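The drawer under the phone table finally got me last weekend. It has been the place where cords go for as long as we've lived in this apartment, and on Tuesday night it stopped closing altogether, so I pulled the whole thing out, set it on the rug, and thought I'd have it sorted by bedtime. I did not have it sorted by bedtime. I had it sorted by Sunday afternoon, and there's still a shoebox in the hall closet that I'm calling "undecided."

If you've been reading here a while you'll remember we moved from Lurbridge with far too much stuff and not nearly enough labels. The movers packed that old desk drawer exactly as it was, rubber bands and all, and I more or less tipped it into the new one when we got here. Since then it has only grown. Every lamp, every clock radio, every little fan that quit working left its cord behind, and I am the kind of person who keeps a cord. My mother kept them too, in a coffee can, and I can still hear the sound it made when she went digging in there for something.

So, the sorting. I started by untangling, which I don't mind at all as long as there's something on the radio. I had the ballgame on low and a pot of tea next to me (on the floor, yes, and no, I didn't kick it over, although it was close once or twice). Anything that came loose easily got wound up and tied with a bit of kitchen string. Anything that didn't went into a heap for later. By the time the game was over the heap was bigger than the pile of wound ones, and I had to go have some toast before I could face it again.

I found 14 phone chargers. We have two phones. I'm not going to dwell on that. There were also three cords for a camera we gave away before the move, a night-light shaped like a shell that I was so happy to see again, and one long beige extension cord that I believe came with my first apartment in Mudton, back when I had one outlet in the living room and ran everything off it — lamp, record player, box fan, the works. I don't miss that outlet, but I do miss the record player.

The extension cord had a crack near the plug, so it went. I was firm about that sort of thing. Anything split or frayed or scorched-looking was out, no second chances, and it all went in a bag for the recycling center on Arthur Road, where they have a bin just for cords and small electrics. It's in the back past the paint shed, if you're local and you've been wondering. Bring the bag in the morning, the line after lunch is terrible.

Then came the power strips, and those took me longer than everything else put together. I like a power strip. I like the heft of them and I like a switch I can press before I go to bed. But they do pile up, and they're so awkward to store, with the cord always springing open again just when you've got it folded the way you want. I wiped each one down with a dry cloth (unplugged, of course) and laid them out to see what was worth the room.
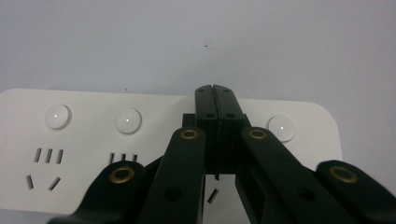 The ones with a button for each outlet are the ones I'd save first if the drawer were sinking. In the living room the lamp stays on its own button and so does the radio, and I can leave one going and shut the other off without crawling behind the couch feeling for plugs. I used to do that crawl every night. My knees remember it.

What I ended up with is very plain. The drawer now holds chargers on the left, wound and tied, and the odd short cords on the right in an old Kudia cookie tin, which happens to be just the right height. The strips we aren't using stand on end in a magazine holder on the closet shelf, with the cords folded behind them, and so far they're staying put. I wrote labels on masking tape with a fat marker. "LAMP, BEDROOM." "RADIO." One just says "???" and I'll get to it.

And the drawer closes! I've opened and shut it more than I need to, I'll admit, just walking past on my way to the kitchen. Next is the cupboard over the refrigerator, where I have a feeling there are at least three vases and a fondue set, but I'm giving myself a couple of weeks off first. If any of you have a good way to keep a long cord from uncoiling in storage, please tell me below — the kitchen string is holding but I don't think it likes the job.

17 comments
631 shares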